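2024年5月7日 车间本子 那台银灰直六

早上先冷车打着。一下就着,怠速稳,声音也正。昨天Loan说可能自己好了,我不信。等水温上来,风扇转第二轮,毛病就来了:转速往下沉,掉到700,抖几下,灭。再打要多拖一会儿才着。

车主Kobe Peeters,要去Hellholm跑爬坡,五月底之前要车。他的原话是“热了就不想活”。路上拉高转没事,收油进弯、踩离合那一下最容易灭。另外2000转匀速的时候有一点点一顿一顿的,他没说,我自己试车试出来的。先记着,不一定是同一个事。

已经换过的(前面那家换的,不是我们):
火花塞,看着是新的,间隙我量了,一致
怠速阀,副厂件,包装还扔在后备箱里
曲轴位置传感器,不知道为什么换,可能看故障码换的
节气门洗过,洗得挺干净,就是垫子又用了旧的

旧垫子。先怀疑这个。拆下来,边上压扁了一段,有道亮印。喷清洗剂试漏,冷车没反应,热车喷节气门座后侧,转速有变化,但很小,不够灭车的。垫子换新的,螺丝对角上。好一点,还是会灭。不是主犯。

烟雾机。Bushra借走了还没还回来,打电话,说下午送。等不及,先干别的。

油压:热车怠速正常,拔真空管压力上去,正常。熄火保压慢慢掉,掉得不算快。Maxine意思是喷油嘴有一个在滴,热车再起动拖得久能对得上。先不拆轨,记一笔。

点火线圈一个一个拔,六个缸都有反应,四缸反应弱一点。热车再拔一遍,还是四缸弱。把四缸线圈跟二缸对调,弱的还是四缸,那就不是线圈。缸压量了,四缸没掉队,各缸差不多,放心了。机械上没大问题。气门间隙没查,这车是液压挺柱,别再手痒。

中午吃饭,回来Shoaib把Niazi的电脑接上了,调数据。(Niazi那个软件每次连接要点两遍,第一遍必报错,别慌,点第二遍就行。)热车怠速长期修正偏浓补得很多,也就是说它觉得稀。加到2000转修正就缩回去一大半。典型的漏气样子,漏量固定,进气越大越不明显。那还是漏气,只是没找到地方。

下午Bushra把烟雾机送来了,少一个堵头,拿手套指头套上扎带凑合。热车灌烟,等了一会儿,烟从进气歧管底下冒出来,位置在四缸五缸之间,要拿镜子从下面照才看得到。那边有一根短的橡胶弯管,接曲轴箱通风的,背面裂了,冷的时候合着,一热就张开。难怪冷车喷清洗剂没用。手根本伸不进去,摸都摸不到。

四缸弱也就解释的通了,漏的气就近进了四缸。

拆进气歧管。没别的办法。
- 先拆滤清箱、进气管、节气门(今天第二次拆了,烦)
- 油轨整个抬起来不断油管,拿绳子吊在一边
- 支架螺丝在下面,长接杆加万向,最靠防火墙那颗要先松半圈再把线束让开
- 歧管下面有个插头,上次那台就是忘了拔,扯断过卡扣。先拔!
- 歧管拿出来以后进气道全部拿布塞住,数量写在胶布上贴发动机上,装之前对一遍

弯管拿出来,一捏就碎。通风阀膜片也硬了,一起换。另外一根通往阀门的长管摸着还行,但是都拆到这儿了,不换是傻子。Rumar那边有整套的,打电话问了,弯管和阀有现货,长管要明天下午。Shoaib去拿现货。

歧管垫两条,一条还软一条已经发硬,都换。结合面用塑料刮刀刮,别用钢的,铝面上一道划痕够你找半天。油底那种绿刮垫也别拿来磨,掉的砂进气道里去了谁负责。

喷油嘴趁油轨抬着,通了一下油压看滴不滴。二缸那个头上聚了一滴,等很久才掉下来。Maxine说对了一半,有滴,但很慢。跟Kobe讲了,他说先洗后看。送Senditz超声波洗,六个一起送,别只送一个,流量要配。O圈他们不给换,自己备,要问清楚尺寸,上次他们给的圈小了一号,装进去是不漏,第二天漏。

顺手看了别的:
涡轮前面那截硅胶管,卡箍勒进去了,管口有印,没破。换T型箍,原来那种蜗杆的不要了
中冷器下面有点油,擦掉,不算多,通风阀坏了本来就会带油,装完跑一段再看
排气侧隔热罩少了2颗螺丝,有共振痕迹,补上。Kobe讲的“高转有个铃铛响”八成就是它
电池负极线头发绿,刷了,抹了点油
发动机左边胶脚,撬棍一撬动得多。跟发动机抖有没有关系不好讲,但他是要跑爬坡的,这个要换。跟他说,还没回

胶脚那个事插一句:换硬的还是换原厂硬度的?Loan要硬的,我不同意。直六本来就顺,装硬脚进去怠速全车跟着嗡,开去Hellholm那条路他自己先受不了。折中,左右都换新的原厂硬度,变速箱那个换硬一级。让他选。

电脑这边,修好之前不要动图。前面那家在怠速区加了油,加的很多,明显是拿加油盖漏气。修好以后要退回去,不然一装好就是淹。旧图已经存了,文件名写的“漏气前”,其实应该是“修之前”,懒得改了,看到这里的人知道就行。目标怠速他们也动过,存档里有,装好以后先恢复原来的再说。
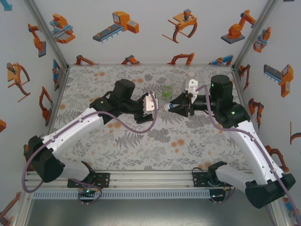
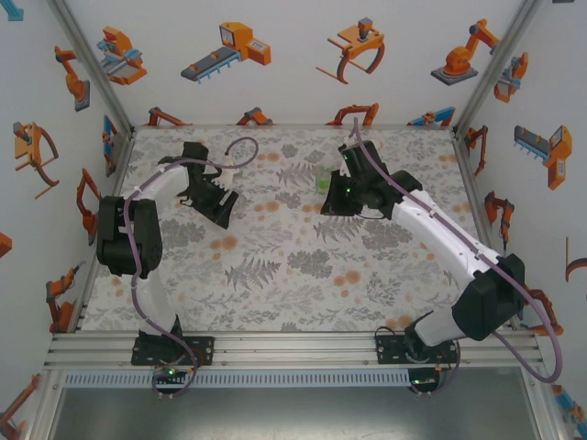
线束和真空管重新走一遍,原来那个走法不行。压力传感器那根线从歧管上面直直拉到防火墙,一点余量没有,发动机一扭就拽插头,插头里的针已经松了一边,2000转那个顿我现在怀疑它,不怀疑漏气了。新的走法照第一张里左边臂上那根紫线来:贴着白色那节的外侧用卡子固定,过肩部那一段放出一个松松的大弯,再回到腕子那头。我们也一样,卡子打在歧管不动的那一段上,跨到车身的地方留弯,弯要朝下,别朝排气。弯留多大,等发动机装回去,一个人挂挡踩刹车轻轻给油,一个人看着,扭到头线还是松的才算数。真空管同理,但是真空管的弯不能太急,会瘪。卡子用带胶皮的,铁皮裸的那种磨线,盒子里那些扔了吧,别再捡回来用了。

针那边:退针工具在红抽屉第二格,退出来看一下,撑开的就压回去,压不回去就换针重新压接。不许焊。上次那个焊过的接头在振动下断的,查了一天,这账我还记着。

明天
上午:胶脚等Kobe回话,回了就订。进气面再擦一遍,量一下歧管平不平
下午:长管到了就装。通风阀先装,再装管,再抬歧管,顺序反了手又伸不进去(说的是我自己)
喷油嘴Senditz说后天才能出来,所以打着车最快后天晚上
装好第一件事还是烟雾机,热的再灌一遍。Bushra的机器先别还,堵头跟她要过来
退图Shoaib做,我在旁边看修正,冷车热车各存一份

试车路线:出门右转那条坡,热车收油空挡滑下来,原来三次灭两次。再跑。要是还灭就看怠速阀,那个副厂的我一直不大放心,拿手上那个旧原厂的换上去对比,别直接订新的。

还有,歧管螺丝装在小蓝盒里,长短两种,短的是靠防火墙那侧。谁再把两种倒一起谁来分。Loan,看到签个字。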